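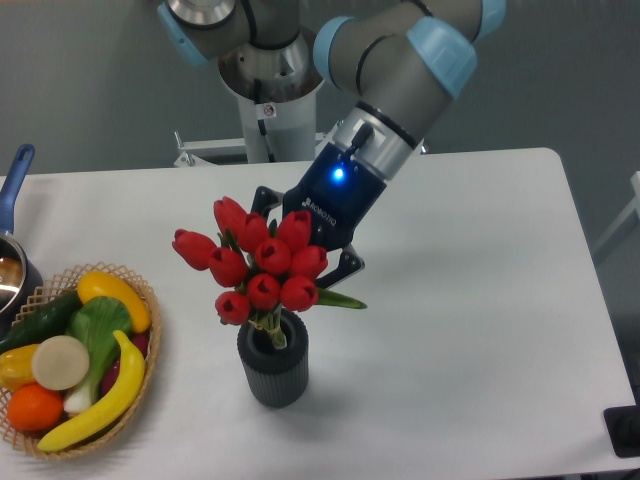
Would it not be simpler to cut all the stems to one length and let them sort themselves out in the vase? The comment was penciled next to the previous entry, unsigned. Tried it in March with the Osness bunch. Equal stems gave a flat top on the first morning and an uneven one by the next, and after that there was no reference shape left to compare against. Staying with graded lengths.

April, set 2, started 8:15

Ten red tulips, charcoal ribbed vase, white table. All heads closed at the time of setting. Stock from Pfister, delivered in paper, heads up, in a bucket with a little water in the bottom. Box label says Ulstead growers. No variety on the label again. Have asked Pfister for it and will write it in here if they answer.

Preparation. Outer wrap left on, bundle stood in cold tap water in the cool room overnight. Unwrapped at 7:30. White ends of the stems removed, straight cut, floral knife, under water. Lower leaves stripped where they would have sat below the water line. Two stems had grit between leaf and stem and were rinsed separately. One leaf torn in the process, trimmed to a clean edge, stem kept.

Lengths. Longest stem is the top of the dome. The rest come down from there in small steps to the shortest, which goes in at the lower left with its head just clear of the rim. I did not write down the individual lengths for set 1 and that was a mistake. For this set they are on the card in the drawer, in order of insertion.

Order of insertion: top first, then center, then the ring around it, low ones last. Each stem goes in at a slant and the next one crosses it. By the fourth stem the bundle holds itself. No foam, no tape, no grid. The leftmost one tilts outward. It was straight in the bucket, and the tilt comes from where the stem end sits against the vase wall. Left alone. If it goes further over, that goes in the log as movement, and it is not to be pushed back in.

Water. Vase filled to 40 mm, no more. Earlier sets were filled nearly to the top and the stems went soft below the line. Tap water, stood in the jug first. Measuring jug is the 1000 ml one with the clear scale. The other jug reads high and should be thrown out. Zomis powder, 2 g/l, in the jug before filling. It does not dissolve well in cold water; stir, wait, stir again. A trace stayed on the bottom of the jug and I rinsed it out. So the real strength is a bit under nominal. Same for set 1, presumably.

Light. Meter laid flat on the table beside the vase reads 3000 lux with the ceiling lights on and the blind down. Blind stays down for the length of the set. Tulips bend to the window within a day and then the shape log is worthless. Set 1 had the blind half up for an afternoon. Its notes after that point are kept but should not be used.

Position. Vase in the middle of the table. A pencil mark on the tabletop gives the position of the base, with a short line for the front. The ribs on the vase all look the same, so the front is marked with a dot on the underside and a matching one inside the rim. Do not rotate the vase when topping up. If it has to come off the table for any reason, put it back to the line and write down the time.

Condition on setting:
Heads firm, tightly cupped. Looking down into them the red is darker toward the center.
No petal damage found on handling.
Leaves: see above, one trimmed.
Packing close, heads touching or nearly so. This is tighter than set 1. I think too tight on the right, where the lower stems have little room to move when they lengthen. Left as is, so that there is one tight set to compare.

Log, same set

10:00. No change in the outline. Level checked with the dip stick, 40 mm.

13:30. Stick reads slightly low. Not topped up. Room is warmer than it was this morning; the thermometer on the shelf has a flat battery, so no figure. New battery needed.

16:45. Topped back up to the line from the jug. Leftmost head perhaps a little further out. I have no side drawing from this morning to hold it against, only the card. Made a drawing now, which will serve from here on. Same viewpoint each time please, from the chair, chin at table height.

18:00. Lights off on the timer. Blind checked.

To do for the next set

Write the lengths on the card before cutting, then again after.
Side drawing at the time of setting.
Get a vase with a slightly wider neck if Ulstead can lend one. The current one suits ten stems at this density and would not take many more.
Try the same grading with the packing loosened by one stem, same water, same light.
Ask Osness what they do about the grit. Theirs came clean, Pfister's did not, and I would like to know if it is washing or just a different field.
Label both jugs.

One correction to the previous entry: the table there gives the powder strength as 1 g/l. It was 2. The jug was half full and I wrote the weight instead of the strength. Corrected in red on the page itself.

Knife is blunt. Left it on the sharpening tray with the other one.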